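Print this page
E-mail this page

Minutes of the meeting of the Laltum Residents' Association
Date: 26/05/2020
Held by telephone conference

The meeting was opened at 18:30 by the chair. The members of the board were all on the line, together with the representatives of the three stairways. The agenda was accepted with one change: the point about bicycles was moved to the end.

1. Minutes of the last meeting

The minutes from April were read and approved. One correction was made. The sentence "the roof was repaired" must be "the roof repair was ordered". The work itself has not started.

2. Water pressure on the upper floors

The representative of stairway B informed that the pressure is still weak in the mornings. The company Dulus has visited the building two times and has changed a valve in the cellar, but the residents do not notice a big difference. The board will write to Dulus and ask for a new visit without extra payment. If there is no answer in two weeks, the board will ask for an offer from Undia.

3. Guest room

The guest room has been closed for reservations since the spring. The board discussed if it can be opened again in the summer and under which conditions. It was agreed that there must be two empty nights between guests, and that the guest brings own sheets and towels. The price stays at 38 per night.

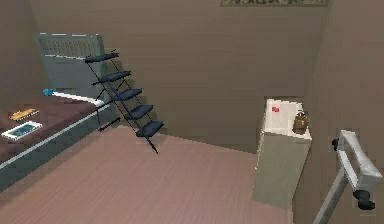

One member asked if the price could be lower for residents who have family coming from far away. The board understands the wish, but the room must pay its own heating and cleaning. Last year it brought in 600 after costs, and this money went to the garden. The proposal was put to vote and did not pass. The question can be taken up again when the accounts of this year are ready.

It was also asked who has the spare key. The key is in the board's mailbox, in a marked envelope. The guest must return it before noon on the day of leaving.

4. Garden and yard

The hedge against Thibodeaux street has grown over the sidewalk, and the city has sent a reminder. The hedge will be cut before the middle of June. The offer from the gardener is 353, with removal of the branches included. The board accepted the offer.

The sandbox gets new sand. The old sand will be used under the paving stones by the gate – this was a suggestion from stairway A and everybody found it good.

5. Laundry times

There were complaints that some residents let the machines run after 22:00. The rules are not changed, but a new note will be put on the door. Reserved times which are not used after 15 minutes are free for others.

6. Bicycles

The bicycle storage is full. All owners are asked to put a label with apartment number on their bicycle. The ones without label will be moved to the cellar and kept there until the autumn. The cost for labels and string, nearly 190, was found too high and the secretary will look for a cheaper kind.

7. Other matters

The lamp by the entrance of stairway C is broken again. It will be reported to the electrician.

The next meeting will be held in the yard if the weather allows, otherwise by telephone. The board will send the invitation one week before.

The meeting was closed at 19:50.

Print this page
E-mail this page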